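Bin-Picking Cell Rules: Frequently Asked Questions

These are the questions we get most from people who have been handed the Cendier house rules for picking cells and told to follow them. The answers are by Hauwa Babalola, who did not write the rules and disagrees with a few of them. Last revised 20 April 2018.

Do the house rules make a cell safe?

No. They make a cell easier to check. A risk assessment done on the cell as it stands is what you need, and the rules assume you already have one. If yours was copied from another site and has the old site's layout drawing in it, you don't have one.

Our arm was sold as "collaborative." Can we skip the assessment?

I'd like to meet whoever keeps telling people this. The arm is one part of the job. The gripper, the item in the gripper and the edge of the bin are other parts, and the sales sheet covers none of them. Jointed metal fingers can pinch at low speed just fine. Assess the whole application, including whatever you plan to pick next month.

Do bins have to be bolted down?

The rules say "fixed," and people argue over the word. Clamps count. What matters is that the bin stays where the program thinks it is when the gripper catches a wall, and it will catch a wall. Push each bin by hand at the start of a shift. If it moves, fix it before running anything.

Are spring clamps good enough?

For light items and trial work, yes. For a production cell I would not sign it. A spring clamp gets taken off to clean under the bin and put back a finger's width away from where it was. The Ruvden site moved to screw clamps in November and had fewer position faults afterward, though they also changed the gripper that month, so draw your own conclusions.

Can I use tape marks to show where things go?

You can, and the rules encourage it. Tape tells you where something was put on the day of the taping. If the marks have no date and no initials, treat them as decoration. Peel off old marks when the layout changes.

How should cables be run on the arm?

Three requirements in the rules, and I agree with all of them:

1. Bundle hoses and cables so they follow the arm through its full travel without going tight. Test this with the joints at their limits, at slow speed, with a hand near the stop button.

2. Keep loops away from anything they can hook. Slack has to go somewhere, and wide loops next to a pair of upright clamp handles deserve a second look before the speed goes up.
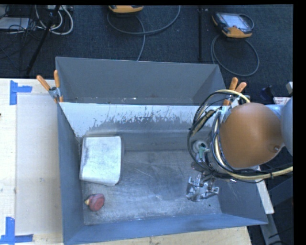

3. Inspect ties and bindings every 400 hours of running. The number is a guess that somebody wrote down. Use it until you have records of your own that support a better one.

How many items should be in the bin for an acceptance test?

More than most vendors would like. A couple of well-separated items on an open floor will tell you the arm can reach and the fingers can close. It tells you very little about a full bin. The rules call for 1000 picks with a mixed load, including items flat against a wall and items in corners. Dizon sent us a report claiming a full pass after 782. We sent it back.

Do failed picks count if the robot gets the item on a second try?

Yes, as failed picks. Log the retry separately. A good many impressive success rates are made entirely out of retries.

When should a worn bin be replaced?

The rules say "when wear affects performance," which helps no one. My own practice is to look at it under the lights the camera uses. Scuffs and pale scraped patches can confuse some vision systems and don't bother others at all. Run 20 picks in the old bin and 20 in a new one with the same items. If the results match, keep the old bin and spend the money elsewhere.

Where should the handheld controller be kept?

On a hook, at waist height, outside the reach of the arm. The floor is a poor place for it. Wherever it goes, the operator should be able to get to it without leaning over the bins, and its cable should not cross the walkway.

Does a Flestik certificate cover us?

It covers the person who attended the course. It says nothing about your cell. Keep the certificate on file and do the checks anyway.

Who can approve an exception?

The cell owner, in writing, with an end date. Exceptions without an end date are thrown out at the next review.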